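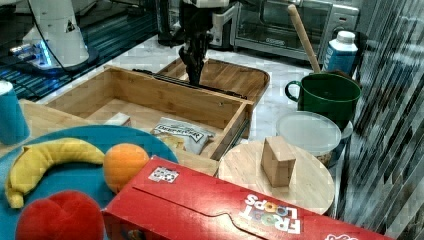 Failure Analyst and Table Operator (part-time, 20 hours per week)

Mikard, Sukden site
Team: Rinum kitchen manipulation
Contract: fixed term of 12 months, extension is possible
Start: as soon as we find the right person
Advertisement published July 2026

Why we open this position

Mikard develops control software for robot arms which handle food packages and kitchen objects. The project is called Rinum and the software which runs on the arms is called Cusi. We are a small group and until now the engineers who wrote the software also operated the arms and also judged if a trial was good or bad. After what happened in June we do not want to continue in this way.

In June one of our operators was moving a snack bag that had fallen across the edge of an open box. The arm was stopped over the box in the state we call "hold". In this state the gripper must not move. It closed. The operator got two fingers between the gripper and the wall of the box. The injury was a bruise and a small cut, and the operator was back at work the next day. The gripper force was limited to the low setting used for soft packages. With the setting for bottles and jars the result would be worse.

We stopped all arms the same hour and read the logs. The operator did everything as the procedure said. The procedure permitted a hand in the box during hold, and this was our mistake, because hold is a software state and the motors keep their power in it.

We then looked back at older recordings. In 1,362 recorded trials we found 21 where the gripper opened or closed during hold without a command from the operator. Most of them were movements of a few millimeters. They had been marked in the trial sheet as "slip", "camera delay" or "other", and three of them had been marked as successful trials. No person had put them side by side before.

What we know about the fault

You do not need to understand all of this before you apply, but we prefer to say it openly.

Cusi sends the gripper a target width many times per second. When the arm goes to hold, the last target should be frozen. In some cases a late message from the planner arrives after the freeze and is accepted. We found this path in the code and closed it. It explains most of the movements we found, but not all. In four of the recordings the planner had sent nothing for several seconds, and the gripper moved anyway. For these four we have an idea (a reset in the gripper controller after a short drop of voltage), and we were not able to reproduce it until now.

The arms are working again, with new rules. A hand goes into the working area only when the motor power is off at the switch, and the light on the station confirms it. The trials are slower this way. We accepted that, and the person in this position will have the right to stop any trial, also when an engineer is in the middle of a test and would like to finish it.

What you will do

Half of your time is at the table. You prepare the stations before the trials, with open boxes, trays, cereal boxes, plates with fruit, cartons, cups and containers with lids, following the layout sheet for the day. You operate the arm by the hand controller for picking and placing, or you start the automatic program and watch it with your hand on the stop button. After each trial you write what happened. You reset the objects and start the next one.

The other half is at the desk. You review recordings, your own and those of other operators, and decide how each failure should be named. At the moment we have 644 trials marked only as "other". Going through these again is the first large task, and we expect it to take the whole first two months. You will also help us to write a better list of failure names. The present list has some words which mean different things to different people. "Slip", for example, was used when a bag slid out of the fingers, when the fingers slid along a carton without taking it, and, as we know now, when the fingers moved alone.

Some other tasks:

Try to provoke the remaining fault together with the electronics engineer. This means long and rather boring runs in hold, with the voltage changed on purpose and with no person near the arm.

Check the stop button, the power switch and the station light at the start of every shift and sign the sheet.

Keep the incident book. All contacts between arm and person are written there, also the ones without pain.

Replace worn finger pads and note the date, since worn pads give failures that look like software failures.

Look after the objects on the tables. A crushed box behaves differently from a new one, and a banana after some days is not the same test object anymore. Please do not laugh, we lost a week of comparison for this reason.

Once per month you present the failures to the complete team. The presentation is short and there are no slides. We play the recordings and you tell us what you see in them.

Whom we look for

We look for a person who is patient, who writes down what happened and does not write what should have happened, and who is not afraid to disagree with an engineer.

You must have:

Experience in a work where you inspected, tested or recorded something in a careful way. It can be a laboratory, a factory, a workshop, a hospital, a large kitchen, a warehouse. We do not ask for robot experience.

Good written English with simple words. Our team comes from several countries and most of us learned English as adults. A clear short sentence is worth more to us than a beautiful one.

Steady hands for the hand controller. We will test this on the first visit, and most people need some practice, so a poor first attempt does not close the door.

Basic use of spreadsheets (filter, sort, simple counting).

It is good if you have:

Knowledge of machine safety, for example from training as a safety representative or as a maintenance worker.

A little Python, enough to open a log file and find a time in it.

Experience with electrical measurement. For the voltage tests it would help us a lot.

A university degree is not required. If you have one, it does not change the salary for this position.

Working conditions

The position is 20 hours per week, normally in four shifts of five hours. You can choose mornings or afternoons, but please keep the choice for at least one month, so that we can plan the stations. Work at the table is possible sitting or standing, and the desk work can be done partly from home after the first two months.

One person does not stay at an arm for longer than 90 minutes without a break. We introduced this rule in June. The accident happened near the end of a long session, and although the tiredness of the operator was not the cause, we looked at our plan on that day and did not like it.

Never work alone with a powered arm. If your colleague is sick, you have a desk day.

The salary is paid by month according to our table for technical staff, and we tell you the exact amount in the first phone call, before you spend more time with us. Paid vacation, the public transport ticket for Sukden and safety shoes are included. You are insured from the first day, also for the practice visit.

Training takes three weeks. In the first week you do not operate the arm with power. You learn the stations, the stop procedure and the failure names, and you read the complete report of the June accident. In the second and third week you operate together with an experienced colleague. At the end there is a practical check, which you can repeat.

To whom you report

The failure analyst does not report to the head of software. You report directly to the site manager, and your incident book goes to the site manager without being corrected by another person. The software team can add comments under your text but cannot change it. This was a recommendation in our internal report and we follow it.

The operator who was hurt in June still works with us and took part in writing this advertisement. You may ask for a conversation during your visit.

How to apply

Send us by the form on this page:

Your CV, two pages at most. A photo is not necessary.

A short text, one page or less, about one time when something went wrong at your work and you were the person who had to write it down. Tell us what you saw, what you assumed at first, and what you found later. Please leave out names of persons and companies. This text is more important for us than the CV, and we read it first.

The days and hours when you can work.

We do not need a cover letter or certificates at this point.

After the application there is a phone call of 30 minutes. Then we invite a few people to Sukden for half a day. You will watch ten recordings and describe them in your own words, and you will try the hand controller with the force on the lowest setting. We pay for the half day and for the train. You receive an answer from us in every case, normally within two weeks after the visit.

The building has an elevator and the height of the stations can be changed. If you need something else for the visit or for the work, please write it in the form and we will arrange what we can. Applications from people who return to work after a long pause are welcome.

Questions about the position can be sent by the same form with the subject "Rinum failure analyst". If your question is about the June accident, write this in the first line and the site manager will answer it personally.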